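Home / Storage / Desktop Cabinets / Kelgate Four-Drawer Cabinet, White

Kelgate Four-Drawer Cabinet, White
Item no. 934
Sold by Vundivlow
Availability: In stock

The Kelgate is a small drawer cabinet made to stand on a table, bench or desk. It has four stacked drawers, all opening to the front, and a plain white body with a solid top. The inside edges of the drawers are a light wood tone. It holds the small items that otherwise end up spread over the work surface: switches, fuses, adapters, screws, labels, pens, spare keys.

The cabinet comes assembled. Take it out of the carton, remove the tape from the drawers, and set it where you want it. There are no feet to screw on. The underside has a thin felt layer, so it can be pushed back and forth on a finished table without scratching.

What it holds

Each drawer is one open tray with no fixed compartments. A drawer takes loose parts, a stack of index cards, or a set of Abella divider strips (sold separately, see below). The four drawers are the same size and can be swapped with each other. If you rearrange your parts, you can move the whole drawer to another slot instead of emptying it.

Small control parts fit well. A push-button switch of the usual panel type lies flat in the drawer with the button facing up, and the drawer closes over it. Taller parts such as mushroom-head stop buttons should be laid on their side. If you are not sure about a part, measure it and compare it with the inside height on the size sheet packed with the cabinet.

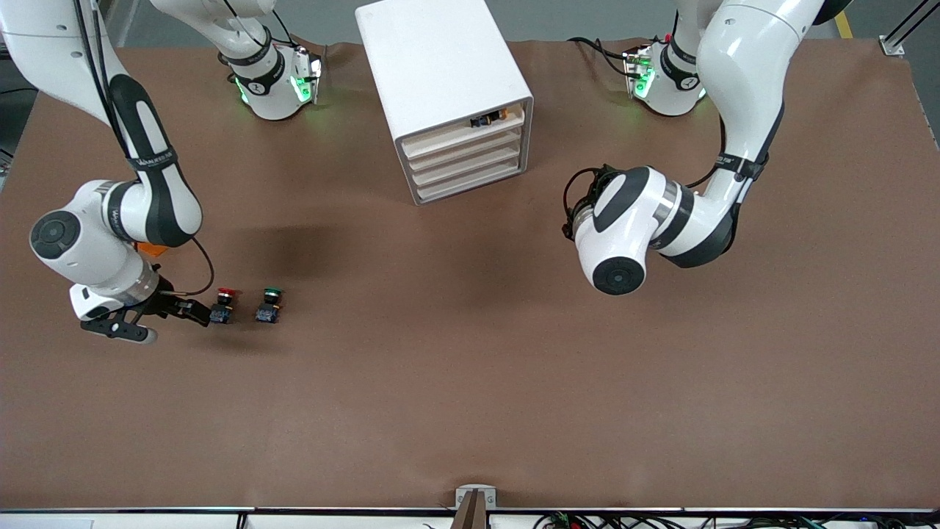
Leave enough free table in front of the cabinet for a drawer to come all the way out. The drawers do not have a hard stop. They slide on the side rails and will lift free when pulled past the end, which is handy when you want to carry one over to where you are working. It also means a heavy drawer should be supported with your other hand once it is more than halfway open.

Open one loaded drawer at a time. The cabinet is stable with all four drawers closed and full, but with several heavy drawers pulled out together the weight moves to the front. For a permanent spot, use the two mounting holes in the bottom panel. Screws are not included.

The top can be used as a shelf. It is fine for a tape dispenser, a small lamp or a second parts tray. Do not use it as a cutting or soldering surface. The white finish will mark.

Care

Wipe with a damp cloth and dry it afterward. Mild dish soap is fine for grease and fingerprints. Do not use acetone or abrasive pads. Empty the drawers and brush out dust and metal filings now and then, including along the rails. If a drawer starts to stick, rub a little candle wax on the rail.

In the carton

Cabinet body with four drawers fitted
Blank label cards
Size sheet and care card

Goes with

Abella divider strips, pack of 7. Cut to length with scissors and press into place.
Prernden label holders, self-adhesive, clear.
Kelgate non-slip drawer liner, gray, 300 mm roll.

Questions from customers

Can two cabinets be stacked?
Yes. Put the fuller one on the bottom. We do not recommend going higher than two on a table.

Do the drawers lock?
No. There is no locking version of this cabinet at present.

Can I buy a single drawer?
Yes, as a spare part. Send the item number to Jennylyn Tan in our parts department and say that you need the white version. Drawers bought before the March change to the rails still fit.

Is it available in other colors?
White only.

Customer reviews

"I repair gate controls and had buttons and contact blocks in coffee cans. Now they are sorted and I can take a drawer to the bench. The drawers could be a bit deeper." Ezequiel Barajas

"Good size for a table. I ordered the dividers later and should have bought them at the same time. One label card was bent, no other problems." Consolacion Agbayani

Shipping and returns

Ships in one carton. Unused cabinets can be returned in the original packaging. If yours arrives damaged, keep the carton and write to Bakari Kariuki at the Vundivlow service desk with a photo of the damage and your order number. He will arrange a replacement part or a pickup.

Page last updated May 9, 2024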